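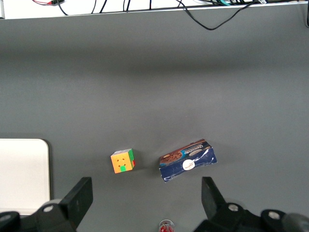 Cable mess at the back of the desk – what do you use?

Home Workspace board > Desks and storage

gristlepost
Grey desktop, white ledge running along the back, and far too many leads. Most of them just hang over the front of the ledge, and the long black one sags right down onto the desk in a big loop. There's a thin red one in there as well that I keep losing and finding again. The cube and the squashed snack box are easy enough to shift, it's the wires I want sorted.

I don't want to drill into the ledge. It's a rented flat and the ledge came with it. The desk is mine, a Helmont, and I wouldn't mind a couple of screws in the underside if that's the best way. I was looking at the Zavon clip strips, which are stick-on. Has anyone had them up for more than a few months?

marl_and_clay
I've got the Zavon ones. They hold thin leads fine. Anything thick and they peel off, usually in summer. I had six on the wall behind my monitor and two are left.

If you do go for them, wipe the surface with meths first and leave the strip a full day before you put any weight on it. I didn't do that with the first lot.

Tobbler
Don't bother with clips. Get a wire tray and screw it under the desk at the back. Everything goes in the tray, extension block included, and you never look at it again. Mine's a Varela, 130 cm desk, the tray covers most of the length. Took me an evening including finding the drill.

pennyfarthing88
Disagree with the tray for this one. His cables are coming from up on the ledge and down over it, so a tray under the desk only helps once they've got past the desktop. He'd still have the same strands hanging down in plain sight, just with the ends tidied away.

I'd gather the black ones that drop over in the middle and tie them into one bundle with hook and loop tape, then run the bundle along the ledge to one end and down there. One drop in place of several. The long one wants its slack taken up on top of the ledge, not left lying on the desk.

Tobbler
Fair point about the ledge. I still think a tray is worth having for the plugs though. Where do all these end up, gristlepost?

gristlepost
Extension block on the floor, right-hand side. So running them to that end makes sense. I'd been thinking of the middle only because that's where they already fall.

quillon
Before tying anything, pull out what you don't use. I did mine in January and had 4 leads connected to nothing at one end, one of them for a printer I gave away. Unplug the lot, put back only what you need, label each one at both ends. Masking tape and a biro will do.

marl_and_clay
Seconding the labels. I wouldn't unplug everything at once though, not if some of it is small stuff with little connectors. I did that and spent the rest of the day working out which went where. One at a time.

quillon
That's what the labels are for.

marl_and_clay
Only if you write them before you pull the plug. I know what people are like.

oldharbour_jo
I use a length of D-shaped trunking, white, stuck along the front lip of a shelf. On a white ledge you'd hardly see it. The lid snaps off when you need to add something. Grirnetti do one in 2 metre lengths that cuts with a junior hacksaw. Measure the thickness of your lip first, mine was too thin for the wide size and I had to take it back.

pennyfarthing88
How does it come off? He's renting.

oldharbour_jo
Hairdryer and a bit of fishing line behind it. Took a small patch of paint with it in my old place, so not perfect. On a laminated surface it should be all right, on paint I'd think twice.

gristlepost
I think it's painted but I'll check. If it is I'll leave anything sticky alone and go with the tape and the bundle.

Also open to ideas for the white board on the left. It's got a rounded corner and takes up a fair bit of that side. I'd stand it up against the ledge if the cables weren't in the way.

Tobbler
Stand it in front of them! Hides the lot.

pennyfarthing88
And then you knock it over every time you reach for a plug. Do the cables first, then see how much room you've got. A cheap upright file rack at the side of the desk would take a board like that.

quillon
Agree with the file rack. Mine holds a tray and two laptops.

gristlepost
Right. Plan is to label as I go, get rid of the dead ones, one bundle along the ledge to the right, slack tied up on top. Tray can wait until I've lived with it for a bit. Does hook and loop tape come on a roll or do I have to buy the little ready-cut ones?

oldharbour_jo
On a roll. Cut it longer than you think you need and get the narrow width, the wide stuff is stiff on thin leads.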